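Wilow opens orders for the Flavier hand-held gripper kit

Ovmont, June — I've been putting off writing this announcement for weeks (I'd much rather be fiddling with the hardware), but the boxes are packed, the order page works, and I can finally say it: the Flavier kit is on sale! I'm Melina Theodorakopoulos, I run the product side at Wilow, and this is the first thing we've made that I've wanted to take home with me at the end of the day.

If you train robots to do housework, you know the problem. Folding a shirt takes a person no thought at all, and getting that motion into a form a robot can learn from takes forever if you have to drive the arm through every move. With Flavier you hold the gripper yourself. You squeeze, the fingers close, the camera on the tool records what the fingers are doing, and you carry on at something close to your normal speed. We picked laundry as our main test job because cloth is such a pain — it slides, it bunches, it never lands the same way twice — and a bed makes a good big work surface for it. 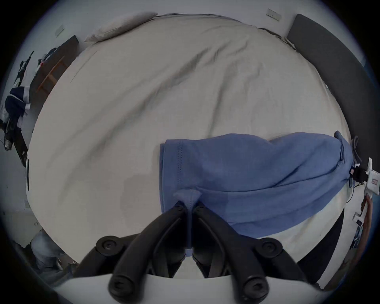
The part I get asked about most is the fingers, so let me go on about those for a minute. They flex a little when they close, and that makes a huge difference on a hem or a sleeve, where a stiff jaw tends to push the fabric away before it gets hold of it. We went through 82 finger shapes before settling on this one. I have most of the rejects in a drawer and I can't bring myself to toss them. The finished pair comes off with a hex key, so you can swap in your own if you've got a better idea (and if you do, please write to me).

The kit comes with two grippers, a camera mount for each, cables, spare fingers and our recording software. The software sorts your takes as you go, lets you throw out a bad one on the spot, and exports to the file types most training teams already use. Setup is seven steps on a single card. I timed myself last month and was recording before my coffee was ready, though I'll admit I've had some practice.

Before opening orders we let a few outside teams loose on it. Gkikas, a small home-robotics shop here in Ovmont, recorded 2986 takes during the trial and kept 2928 of them, and they sent us a long list of complaints about the cable clip. Fair enough! The clip is new, and it's in every box we ship.

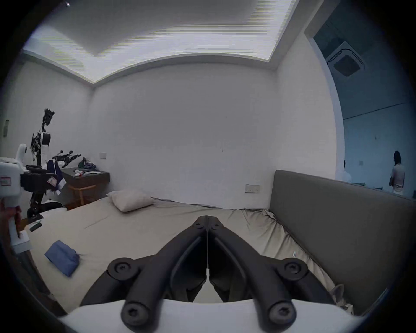 Melina Triantafyllou says the grip was what won her over: "I expected my wrist to give out by lunch and it didn't. I'd still like a longer cable, and I'd like the software to stop asking me to name every session."

Both of those are on my list. The longer cable will be sold as an add-on, and the naming prompt can be switched off starting with the next software update, free for everyone who has a kit.

Orders are open now through the Wilow website, and kits ship from our Ovmont workshop in the order they come in. Schools and university labs can ask for a loan set — there's a short form on the same page, and I read every one myself.

Press contact: Melina Theodorakopoulos, Wilow, Ovmont. Review kits available on request.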